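FOR IMMEDIATE RELEASE

Friday, May 29, 2020

Neretti to Extend Repair Period on Home Goods and Open Second Parts Counter

Neretti, the household repair and spare parts company, will extend the guarantee on its repairs from 90 days to 300 days starting Monday. The longer period applies to all paid repairs on small kitchen appliances, lamps, fans and sewing machines, whether the item is brought in or sent by mail. The price of a standard repair will not change.

The company will also open a second parts counter in October, in the former Skokora shoe store on Tabrizi Street. The new counter will stock 2730 different parts, including belts, switches, carbon brushes, seals, feet, knobs and power cords. Customers will be able to order ahead and pick up the same day if the part is on the shelf.

"Most of what comes to us has one small thing wrong with it," said Konrad Aigner, managing director of Neretti. "A switch fails, or a cord wears through where it enters the housing. People have asked us for years why the guarantee was only three months. We looked at our return records and decided we could offer more."

Under the new terms, if the same fault comes back within 300 days, Neretti will repair the item again at no charge or refund the repair fee. The guarantee covers both the part and the labor. It does not cover a new fault in a different part of the item, damage from a fall, or water damage — these will be quoted separately, and no work will begin until the customer has agreed to the price.

Repairs that are already under a 90-day guarantee on the day of the change will be moved to the longer period automatically. Customers do not need to send in their receipts or fill out a form. 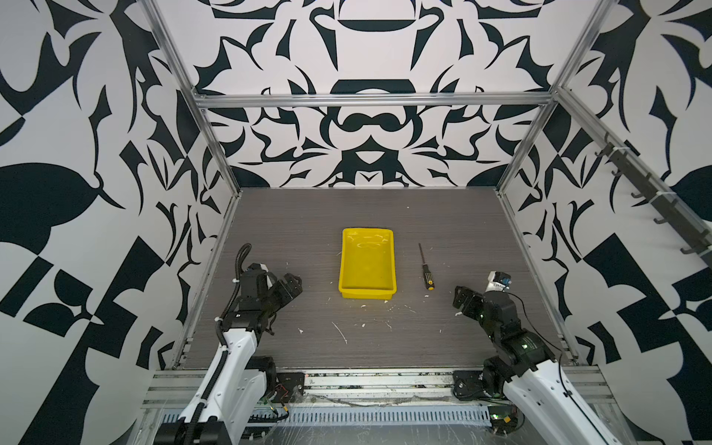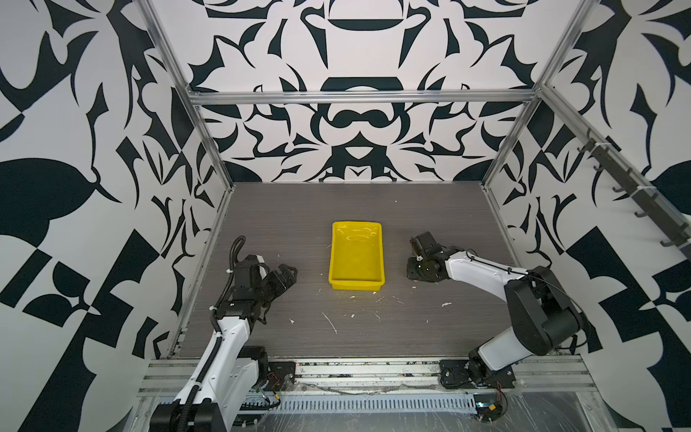

Mail-in service continues as before. Customers fill out a request on the company's website, print the label and pack the item in any sturdy box. Loose parts such as bowls, blades and lids should be left at home unless they are related to the fault. Most mail-in repairs are returned within eight working days. Sewing machines can take longer when timing parts have to be ordered.

The existing counter will remain open by appointment through the summer. Only one customer at a time will be served, and items can be left on the shelf inside the front door. Payment is by card or by phone. Regular walk-in hours will return when local rules allow it, and the company will post any change on its website.

Neretti employs 34 people and plans to hire for the new location in late summer. Open positions will include counter staff and bench technicians. Bench experience is helpful but not required for the technician jobs, and training is paid.

The Tabrizi Street site will also have a drop box for worn power cords and dead motors. Copper and steel from these will go to a local scrap dealer. Batteries cannot be accepted in the drop box and should be handed to staff at the counter.

"We had planned to open in the spring, and that was not possible," Aigner said. "The shelving is ordered and the lease is signed. We expect to be ready in October."

About Neretti

Neretti repairs small household appliances and sells spare parts to the public and to independent repair shops. It does not sell new appliances. Price lists, mail-in forms and the full terms of the repair guarantee are available on the company's website or on request at the counter.

Press contact: Neretti Press Office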